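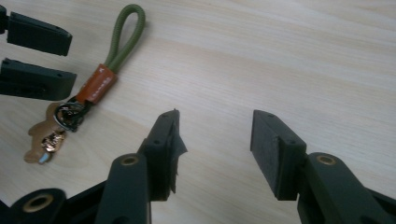
Two hand-held grippers and a keychain with a bear-shaped charm, during collection for the Riltden set.

ZARNSTEAD, May – Sukex today released Riltden, a set of 71 hours of hand-held gripper recordings made for training robots to handle small household objects. The company is also publishing a list of what it thinks the recordings do not show.

Riltden was gathered over 5 months by people working at ordinary tables with a gripper in each hand and a camera mounted on the tool. They picked up, turned, passed and put down things most homes have lying about: keychains, spoons, socks, pill boxes, charging cords. No robot was used to make the recordings.

"We have all read the announcements that say more data will sort everything out," said Graciela Toledo, who runs collection at Sukex. "I don't believe that, and I wouldn't want anyone to buy our data believing it. A person with a gripper is still a person. They see a cord slipping and fix it without thinking. Whether a machine learns the fixing or just the general waving about is an open question."

Keychains get their own section in the release. Cord bends, rings swing, and a charm can end up facing any direction. Sukex trained a test model on the keychain recordings and ran it on robot arms at three sites. It did well at one and badly at the other two, where the tables were a different height. The company is not giving a combined score, which it says would hide the difference.

The release also leaves in material that is often removed. Missed grasps and dropped items are kept and labeled. So are recordings made with worn finger pads, after reviewers at Sukex argued that clean pads throughout would give a flattering picture of the work.

Montserrat Ochoa of Ñahui, a firm that tested an early copy, was asked to comment and given no say over the final text. "It's tidy and the labels are mostly right," Ochoa said. "We found six tasks where two people had labeled the same motion differently. They fixed four. I'd use it, but I'd check it first, and I'd be wary of anyone who tells you it carries over to a kitchen."

Riltden is open to research groups on request. Paid licenses for company use will follow once the two remaining label disputes are settled. Sukex has not set a date.

Press contact: Graciela Toledo, Sukex, Zarnstead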